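Why I still say no to the new computer

Every September our office in Edlow receives a letter from the supplier, and every September it says the same: your machines are old, you should replace them. My colleague Rachid Abdel Rahman reads it aloud at lunch, with a serious voice, and then we discuss it for 15 minutes and go back to work.

I am not against new things. When I came to this country I bought a new telephone before I bought a bed. But I think we confuse two questions – is it old, and is it finished. My father repaired sewing machines for 23 years, and he never asked a customer the age of the machine. He asked what it did wrong.

A computer in an office like ours writes letters and keeps addresses. The letters did not become heavier. If the disk is slow or full, one can change the disk, and the rest of the machine may continue its work.
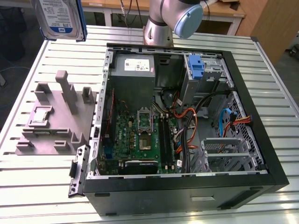
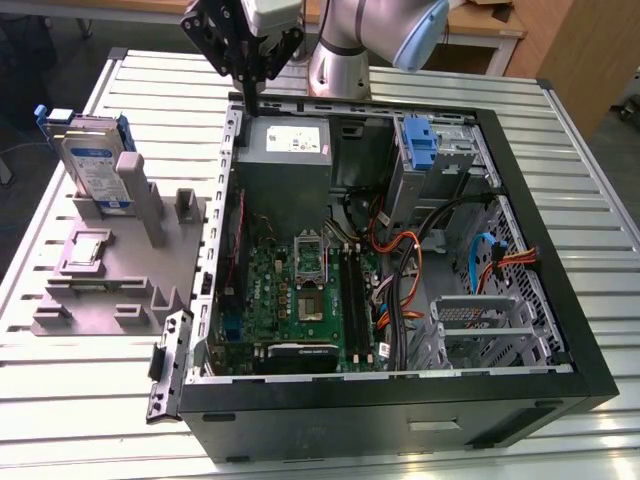
Santino Olivares, who disagrees with me about most things, tells me that my hours also cost money. He is right, and I have no good answer for the person who must pay by the hour. Still, I would like the supplier's letter to mention repair, even in small print – two lines would be enough for me. Then each office could decide with both prices on the table, and I would read the letter with more patience.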